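Kokdale hall changes to paper cups for its summer tea mornings

The community hall in Kokdale will serve its drinks in paper cups from May, after the old glass ones became too few and too chipped for the number of visitors. The hall has ordered 1000 white cups with a blue band and a printed number, and the first of them are already out of their box.

Imelda Ignacio, who leads the tea mornings, said the decision was discussed for most of the winter. "We had 80 glasses once, and every month some of them were broken," she said. "People were waiting for a clean one while their tea was getting stronger and stronger."

The cups will be kept in tall stacks with the open side up, and each stack will have its own round brown stand. The same kind of stand, with loops of black wire, will be placed on the serving tables, so that visitors can take a cup without touching the ones under it.

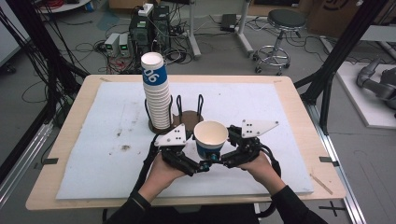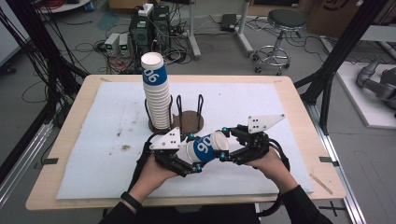
White paper cups with a blue band, on the table with the pale foam board

The stands come from Movton, a small workshop on Yap Lane which usually makes shelves and hooks for shops. Its owner, Mark Anthony Tan, said that the distance between the loops was the difficult part. When they are too close, the paper bends, and when they are too wide, the stack leans to one side. He made several trial pieces before he was satisfied, and he will make a few more before the opening.

Not all visitors are happy with the change. Some of the regular guests told the hall that tea tastes better from glass, and others asked what will happen with the used cups. Ms Ignacio said they will be collected in a separate bin and taken away every two weeks. Guests who prefer their own mug may bring it - it will be filled for the same price.

The cost of the cups and the stands is paid from the winter market, which brought in 2204 pounds. What is left will go to a new water heater, as the present one needs almost an hour before the first pot is ready.

Tea mornings start at 10 am in the large room, which has places for 70 guests. The side entrance on Jokeo Road will be open for wheelchairs and prushchairs from half past nine.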